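Firnora Short Stay Units
Quarterly safety check with comments
Unit: 35, Costigan building
Checked by: Bronwyn Henare
With: Lachlan Maihi (electrical items only)
Copy to: Vittoria Negri, lettings

Ratings: OK / Attend (before next booking) / Monitor (look again next quarter)

1. Entry and hallway

1.1 Front door closes and latches by itself. OK
Comment: Closer was adjusted in March and is still pulling the door right in.

1.2 Deadlock opens from inside without a key. OK

1.3 Hallway clear to full width. Attend
Comment: Folding cot and a carton of spare linen stored behind the door. Both to go to the cage in the basement. This was noted last quarter as well.

1.4 Evacuation diagram on back of door. Attend
Comment: Still shows the old assembly point. Afonso Barreto has the new print.

2. Smoke alarms

2.1 Hallway alarm, test button. OK

2.2 Bedroom alarm, test button. OK
Comment: Interconnected, hallway unit sounded at the same time.

2.3 Alarms within replacement date. Monitor
Comment: Bedroom alarm is due next year. Put it on the Gokex order with the others on that floor so we only pay the one call-out.

3. Living room

3.1 Television secure, no movement when pushed at the lower corners. OK
Comment: Firm. Lachlan checked the power point with the tester, no fault.

3.2 Framed pictures on proper fixings. Monitor
Comment: All held when lifted lightly from below. The large one near the corner is heavier than the hook packet allows for a single hook. Add a second hook when somebody is next in with a drill. 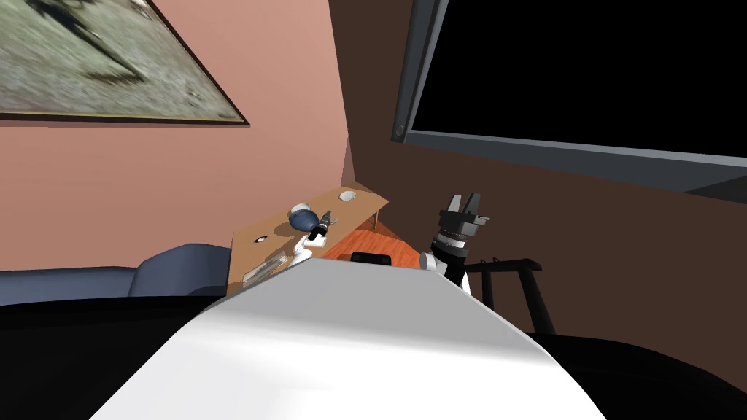 3.3 Blind cords cleated and out of reach of children. Attend
Comment: Cleat is there but the left cord hangs free. Guests take it off the cleat and it doesn't go back. Maxine McPhee suggested swapping to a wand control, which I would support for all the two-bedroom units.

3.4 Furniture over hip height anchored. OK

3.5 Balcony door stop and lock. OK
Comment: Track vacuumed. Lock is stiff in the cold but works.

4. Kitchen

4.1 Fire blanket on wall, tabs reachable. OK

4.2 Extinguisher gauge in the green, tag current. OK
Comment: Tag punched. Bracket screw tightened.

4.3 Cooktop isolates at the wall switch. OK

4.4 Rangehood filters clean. Attend
Comment: Greasy. The Vinano cleaners have filters down as every 10 bookings. I'd bring that back to 5 over winter, when people cook in more.

4.5 Kettle and toaster leads. Attend
Comment: Toaster lead has a nick near the plug. Taken out of the unit and binned. Replacement needed before Saturday.

5. Bathroom and laundry

5.1 Safety switch trips on test. OK
Comment: Lachlan tested at the board, reset normally.

5.2 Hot water at basin within limit. OK

5.3 Shower floor, slip resistance. Monitor
Comment: Mat suckers are going hard. Will see out the quarter.

5.4 Dryer lint filter and ducting. Attend
Comment: Filter was full. Duct has come off its collar at the back, so lint is collecting behind the machine. Don't let the dryer be used until it's refitted.

6. Wall finishes and brickwork

6.1 Mortar sound, no loose pieces. OK
Comment: Ran a hand over everything reachable without a ladder. Surface is rough, so keep bedheads and cots away from it.

6.2 Painted surfaces free of flaking. OK

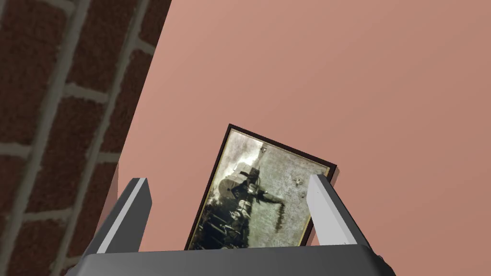 Item 6: brickwork and pink surface, with framed picture.

7. Outstanding from last quarter

Hallway storage: not done, see 1.3.
Balcony light globe: done.
Spare key safe code changed: done, new code with Vittoria.
Loose carpet bar at bedroom door: done, job 734, but one screw head is proud and catches socks. Lachlan will countersink it.

8. Sign-off

Unit may be let once 1.3, 1.4, 3.3, 4.4, 4.5 and 5.4 are closed. Email me when the dryer duct is back on and I'll come past to look at it before the check-in at 2 pm.

B. Henare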